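My job got a robot and all I got was this blog post

2025-03-16

So I've been promising to write about work for ages, and since three of you have now emailed me to ask whether the robots have taken my job, fine, let's do it. (They haven't. I'm typing this with sore feet from a full shift, so please stop sending me articles.)

Quick catch-up for anybody new. I work at Medholm, in the part of the building where people send stuff back. School and office supplies mostly, so whiteboards, paddles, markers, label rolls, all of it. For six years my job was to open the box, look at the thing, wipe it if it could be wiped, test it if it could be tested, and send it to one of four bins. On a good day I'd get through 700 items. I was proud of that number! I had it on a sticky note inside my locker.

Last April they brought in the Orna line. It's a sorting arm with a belt under it, and the first thing it did was stop dead every time it met bubble wrap. I won't pretend we weren't pleased. There was a whole week where you'd hear the beep and somebody would yell "bubbles!" across the floor and we'd all lose it. Then they fixed the bubble wrap thing and it got quieter, and I'd say that was the week people started looking at the job board in the break room.

What changed for me is that I don't do the easy ones anymore. The arm gets the sealed packs, the boxes with good labels, anything square and boring. I get what's left over. That sounds great on paper, because the leftovers are the interesting part, but I hadn't understood how much of my day was resting. You do twenty sealed packs in a row and your brain goes off and plans dinner. Now every single thing in front of me needs a decision. My count is down to 180 and I go home way more tired than I did at 700. I tried explaining this to my brother and he said "so you do less work," and we didn't talk for the rest of the drive.

The other change is the teaching. Two shifts a week some of us go over to the Ista room and do small hand jobs with the grippers, over and over, so the next machine has something to learn from. Pick up the marker, bring it to the paddle, put it down, again. It pays a little more per hour and you get to sit for part of it, so there's a sign-up sheet and the sheet fills up fast. I was terrible at first. You don't realize how much you do with your fingertips until you've got two stubby plastic ones and no feeling in them at all. I dropped so many markers. My wrists ached in places I didn't know were wrist.

And yes, I've thought about it. I know what it means to spend the afternoon showing a machine the part of the job it couldn't do in the morning. Some people on my shift won't sign up at all and I get that, I really do. Others say it's coming either way and they'd like the extra money while it's going. I go back and forth, sometimes during the same lunch. What bugs me most is that when we asked what happens to our bins once the paddles and markers are handled, we got a slide with an arrow on it. The arrow pointed to "new opportunities." I'd like to know the hourly rate on those, thanks.

Here's the sort of work I mean, all day long, paddle and marker, marker and paddle:

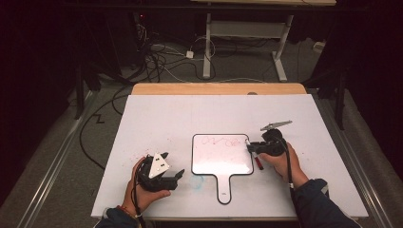 Adeyemi read a draft of this and told me I was being too easy on the company, that the extra pay for the gripper shifts should be going on for as long as the machine keeps using what we showed it, and that a bump per hour is a pretty cheap way to buy six years of knowing how to do something. I didn't have a good answer. I said at least they'd asked us first, and got back that being asked and being given a choice are two different things.

I've been chewing on that since. We do have a meeting coming up about the schedule for next quarter, and I'm going to bring the pay question, plus the rotation thing, because doing only hard items for a whole shift is wearing people out and a couple of hours on sealed packs would fix a lot of that. The arm can have a break too if it wants one.

I'll post again once we've had the meeting. Also the soup recipe is coming, I haven't forgotten, I just need to work out how much barley I put in.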